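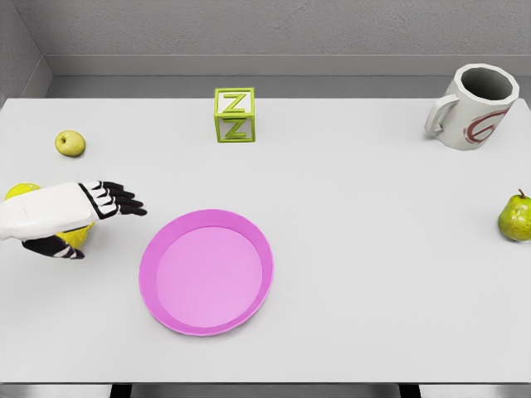

Felberg House, ground floor apartments
Home safety checklist for residents with weak sight or unsteady walking

Form 7, filled in on June 7, 2022
Apartment: 3
Checked by: Sosina Kassa
Present: Hiwot Ayele (resident), Roald Nordin (house maintenance)

Marks used: OK, Fix (to be repaired or changed before next visit), Talk (the resident decides, we only give advice).

Please write a comment also when the mark is OK, if there is something the next person should know. In May many forms came back with only marks, and from such forms it is difficult to see what has been discussed.

ENTRANCE AND HALL

Door opens fully and closes without force: OK
Door chain can be opened from outside by staff key: Fix
The key for the chain is missing from the cabinet in the office. Mr. Nordin will look for the spare one. Until then Mrs. Ayele has agreed to leave the chain off during the day.

Threshold marked with a color different from the floor: Fix
The yellow tape is worn in the middle, where one puts the foot. At the sides it is still good, so from far away it looks fine. Please bend down and look at it.

Hall light has switch at both ends: OK
Coats, shoes, bags not on walking line: Talk
Two pairs of shoes stood behind the door. A low bench was offered, but the resident does not want more furniture in the hall. I think she is right, because the hall is narrow and she holds the wall when she walks.

Mat lies flat, with grip underneath: OK
New mat, bought by her niece Hawi Tefera.

LIVING ROOM

Walking line from chair to door free: OK
Cords along the wall: Fix
The cord of the floor lamp crosses behind the armchair and comes out on the other side. A shorter way exists if the lamp is moved to the window corner. We tried it together and she liked the light there, but the cord still needs clips.

Armchair height: OK
She can stand up with both hands on the arms, without rocking forward first.

Telephone reachable from floor: Talk
It is on a shelf at the height of the shoulder. After a fall she could not reach it. She has an alarm button but it hangs in the bathroom. We talked about wearing it. She said she will think about it, and I ask the next visitor to raise this question again in a friendly way.

Emergency numbers in large print: Fix
The list is there, but it still shows the old office number. The correct extension is 1136. I wrote it by hand with a thick pen and a printed list must come. 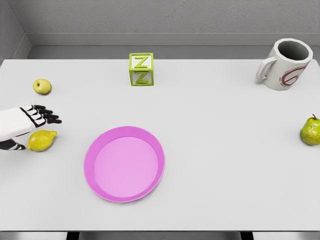
Table and eating place is the part of the form where I get the most questions, so I will explain it a little longer. For a person with weak sight, the table must help the eye. Glossy tops give reflections from the window, and a cloth with flowers hides a pill or a small spoon completely. Better is a surface like the one shown, light gray-white, matte, with no pattern on it, so that household things spread over it are not mixed up with the surface itself. Observe also the far edge, where a light top meets a gray wall. The change of shade tells the eye where the table finishes. When the wall is as light as the table, the person can put a cup too far or push against the wall, and then I recommend a strip of darker tape along the edge. A white plate on a white top is of course also difficult, so the plates should be of a strong color.

Table top matte: Fix
Mrs. Ayele has a varnished table which she has owned since she was married. Nobody will change this table. A plain mat without shine, in one color, is enough at her place.

Table stable when leaned on: OK
Mr. Nordin tightened one leg during the visit.

Chair has arms: Talk
Only one of the chairs has arms. It stood by the window with newspapers on it. She will maybe use it for eating.

Medicine kept in one fixed place: OK
The box is on the sideboard, with raised marks on the lids. Very good order.

KITCHEN

Stove knobs readable, off position marked: Fix
The red dots have fallen off two knobs. Raised dots, please, not painted ones, because the cleaning takes the paint away.

Timer on stove works: OK
Nothing stored above stove: OK
Knives in separate drawer or block: OK
Kettle can be filled without lifting it high: Talk
She fills it with a jug. It is slow but she has done so for years and I see no reason to disturb it.

Sharp corners at head height: Fix
One cabinet door does not stay closed. It opens by itself, slowly, and she has already hit her forehead once. The hinge is of the Velik type and we have spare ones in the basement. I would like this to be done first of everything on the form.

BATHROOM

Grab bar at toilet: OK
Grab bar at shower, tight in wall: OK
I pulled with my full weight, downward and outward. Please always try in both directions.

Shower mat with suction cups: Fix
The cups have become hard and do not hold. Do not wash them with vinegar again, only change the mat.

Towels in contrast color to wall: OK
Hot water limit set: OK
Night light: Fix
Lamp is there, battery is flat. A plug-in model would be better.

BEDROOM

Light can be switched on from the bed: OK
Bed height: OK
Rug beside bed: Talk
This is a small handmade rug and it slides. The resident does not want to lose it. I suggested to hang it on the wall above the chest, and she laughed, but afterward she asked Mr. Nordin if he has such hooks.

MATERIALS AND COST

For this apartment we have a limit of 300 for small items this year, and nothing is used yet. The tape, the dots, the cord clips and the shower mat can be ordered together from Tarnov. The table mat she wishes to choose herself with her niece, so please do not order one.

FOLLOW-UP

Hinge, chain key: Roald Nordin
Printed telephone list: office, Abrehet Ejigu
Alarm button, chair with arms: next visitor
Night light: Sosina Kassa, will bring it in person

Comment from the resident, read aloud to her and accepted: "The visit was fine, but next time come after lunch, not before. And please call first, I do not hear the bell from the kitchen."

Bell volume: Fix (added after the comment above)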